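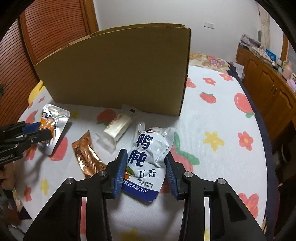
## 1. 간식 꾸러미 분류 작업 진행 상황

6월 보고입니다. 지난 보고 이후 작업 범위는 기증받은 간식의 분류, 표시사항 확인, 개별 꾸러미 구성까지이며, 배부는 아직 시작하지 않았습니다. 담당은 Maribeth Tolentino(분류), Noel Navarro(표시사항 번역), 작성자 Jhun Soriano입니다.

꾸러미 목표 수량은 2,000개입니다. Gindano 창고에서 인수한 낱개 포장 간식은 모두 작업실로 옮겼고, 과일과 꽃무늬가 있는 흰 식탁보를 깐 작업대에서 종류별로 나누고 있습니다. 원래 쓰던 회색 매트는 은색이나 구리색 포장이 잘 구분되지 않아 사용을 중단했습니다.

## 2. 품목 구분

현재 적용하는 기준은 다음과 같습니다.

- 육류 가공품: 포장에 "鸭肫"(오리 모래주머니), "五香"(오향)이 인쇄된 제품이 여기에 들어갑니다. 채식 꾸러미와 할랄 꾸러미에는 넣지 않습니다.
- 과자류: 투명 비닐에 든 크림색 블록 모양 간식 등 내용물이 보이는 제품입니다. 눌리면 부서지므로 꾸러미 맨 위에 넣습니다.
- 확인 대기: 은박 또는 구리색 포일 포장 중 겉면만으로 내용물을 확정하지 못한 제품입니다. Noel이 표시사항을 읽기 전까지 꾸러미에 넣지 않습니다.

초기에는 포장 색깔로 나누었으나 같은 색 포장에 다른 제품이 섞인 경우가 있어 이 방식은 폐기했습니다. 지금은 제품명을 읽은 뒤에만 상자에 넣습니다. 속도는 떨어졌지만 재분류 건수는 줄었습니다.

## 3. 표시사항 번역

중국어 표기 제품은 제품명, 원재료, 알레르기 유발 성분, 소비기한을 한국어와 영어로 옮겨 스티커로 붙입니다. 작은 포장은 글자가 매우 작고 비닐이 구겨져 있어 읽는 데 시간이 걸립니다. 포장을 평평하게 펴고 조명을 옆에서 비추는 방법을 쓰고 있으며, 그래도 읽히지 않는 것은 Waltley 측에 제품 목록을 요청해 대조합니다.

업체명이 일부 가려지거나 지워진 제품은 다른 낱개와 비교해 전체 이름을 확인한 경우에만 사용합니다. 확인되지 않으면 제외 상자로 보냅니다.

스티커는 포장 뒷면에 붙입니다. 앞면에 붙였더니 원래 제품명이 가려져 다시 확인할 때 떼어야 했습니다. 이미 붙인 것 중 앞면 부착분은 이번 달 안에 교체합니다.

## 4. 수량과 예산

| 항목 | 내용 |
|---|---|
| 목표 꾸러미 | 2,000개 |
| 꾸러미당 간식 | 5개 |
| 인쇄한 스티커 | 2,096장 |
| 보관 상자 | 60개 |

스티커 인쇄는 1차분만 완료된 상태입니다. 전체 낱개 수에는 모자라므로 2차 인쇄가 필요합니다. 비용은 승인된 소모품 항목 안에서 처리할 수 있어 추가 예산은 요청하지 않습니다.

보관 상자는 Worketholm에서 구입했습니다. 상자 옆면에 구분명과 가장 이른 소비기한을 적고, 기한이 빠른 상자를 앞쪽 선반에 둡니다. 상자 뚜껑 일부가 잘 닫히지 않아 교환을 문의했고 답변을 기다리고 있습니다.

## 5. 문제점

1. 포일 포장은 모서리가 뾰족해 얇은 비닐 꾸러미에 구멍을 냅니다. 종이봉투로 바꾸는 안을 시험 중입니다.
2. 육류 가공품의 비중이 예상보다 높습니다. 채식 꾸러미에 넣을 과자류가 부족할 수 있어 Reynaldo Ambrosio가 추가 기증처를 알아보고 있습니다.
3. 확인 대기 상자가 계속 쌓이고 있습니다. 번역 담당이 한 명이어서 Rosalinda Marquez가 오후에 검수를 함께 맡기로 했습니다.

## 6. 다음 기간 계획

- 확인 대기 품목의 표시사항 확인 완료
- 스티커 2차 인쇄 및 앞면 부착분 교체
- 종이봉투 시험 결과 정리와 포장재 확정
- 채식, 할랄, 일반 꾸러미의 비율 확정
- Sebastian 배부처와 반입 시간 협의

배부처에서는 오전 반입을 원하지만 작업실 차량은 오후에만 쓸 수 있습니다. 차량 시간 조정이 필요하므로 이 건은 승인 담당자의 회신을 부탁드립니다. 꾸러미 비율표는 확정되는 대로 별도로 보내겠습니다.

작성: Jhun Soriano
검토: Maribeth Tolentino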